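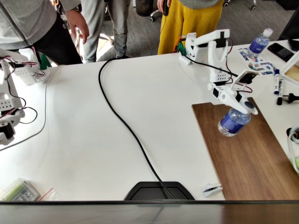
Beryl Stockdale wrote to us that a white desk is lovely for the first hour, and after that it is a record of everything you drank. We read her letter aloud at the office. Then we looked at our own desks and stopped laughing.

Home Products Rooms News Stores Contact
Search Enter a word or item number Go

GUTANO ADDS A WOODEN BOARD TO ITS WHITE DESKS

July 27, 2024 — Gutano will begin selling the Rulana desk board in September. It is a rectangle of wood that lies on top of a desk, which some will recognize as a second, smaller desk. We have made our peace with this.

The Rulana gives the water bottle somewhere to go that is not the paperwork. It has a warm brown grain, no moving parts and no app. It costs $140 and fits the Margaritis and Jultberg tables, as well as any other flat surface you already own.

Customers have been clear about what they want. Of about 300 letters we received on the subject of desks, most were about cables. The Rulana does nothing for cables. You may put it on top of them, but it will rock.
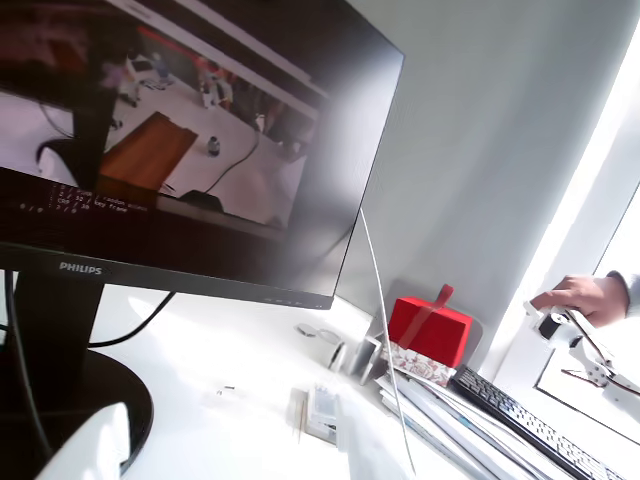

Monitor, cables and window light on a white desktop.

Buyers with a large monitor should measure the space left over before ordering — the stand always takes more than you remember. Boards may be returned within five weeks, rings and all, under item number 707.

Press samples are available from the Gutano news desk, which is white.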